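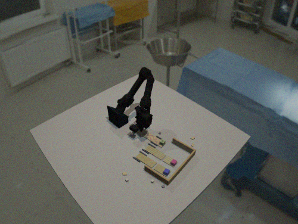

A simulated arm, a tray of planks and three colored cubes, in one of the rooms used at Pikton.

The first thing Magdalini Kontogiannis wants to show me is a mistake. She scrolls back through a morning's worth of recordings and stops on one where the arm nudged a block, backed off and tried again from another angle. "I love this one," she says. "We're keeping it!"

Kontogiannis runs data gathering at Pikton, a small lab on the top floor of an old office building in Drernbridge. Her team is teaching a robot arm to handle little things on a table, and it learns from examples – 1253 of them so far, every one steered by a person with a hand controller while the computer stores each move.

All of it happens in simulation. The table, the cubes and the planks are drawn by software, and so is the room, which might be a hospital ward with its carts draped in blue and yellow cloth. Irfan Wattimena builds these places, and he gets wonderfully carried away (he spent most of May on furniture). A learner that has only ever seen one plain backdrop can get lost when the backdrop changes, so he keeps making new ones.

Steering is harder than it looks. I had a go, and it took me some 700 seconds to put one virtual cube where I'd been told to. Živko Vukadinović, who has recorded 627 of the examples himself, does it in less time than it takes to read this paragraph. He hums while he works, and he leans when the arm leans.

What gets thrown out? Runs where the software hiccups, mainly, or where the person at the controls forgot the goal halfway through. Slow runs stay. So do clumsy ones that end well, and Kontogiannis would happily take more of those, as they show the arm how to get out of trouble.

By four in the afternoon Vukadinović has handed over the controller and Wattimena is moving a window in his next room. Kontogiannis pulls up a fresh layout, shuffles the pieces with a keystroke and asks if I want another turn. I do, very much.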